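Snack packets sliding around in the tray
Forum > Kitchen and Pantry > Storage

jfuchs
Posted Tuesday, 7:40 pm
Mine as of tonight, dark tray, green packets and a blue and white one. 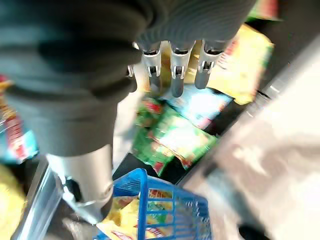 How do you keep small snack packets upright in a shallow tray?

pantry_ileana
Put a divider every few inches and file the packets on their short edge, like index cards. Spring-loaded drawer dividers work if the tray has straight sides.

Hekstead26
I gave up on upright. Ours lie flat in one layer, and when the layer is full we stop buying.

jfuchs
One layer won't work here. Three kids and school lunches.

droken_dan
Disagree with the dividers. The bags are puffed with air, so you fit half as many standing up. Stack them flat, seams all facing the same way, heaviest on the bottom.

pantry_ileana
Stacked flat, the bottom ones get crushed. I've thrown out enough cracker dust to know.

droken_dan
Depends how deep you go. I stop at three high and I don't get dust.

Hekstead26
Is the tray slick on the bottom? Shelf liner fixed the sliding for me. Cut it a little small so it doesn't curl up at the sides.

jfuchs
Pretty slick, yes. I have half a roll of liner under the sink. Will try that first and leave the dividers for later.

pantry_ileana
Fine, but put the oldest dates in front either way.

- Johanna, if you still want the dividers, I have a spare set. Send me a message. Ileana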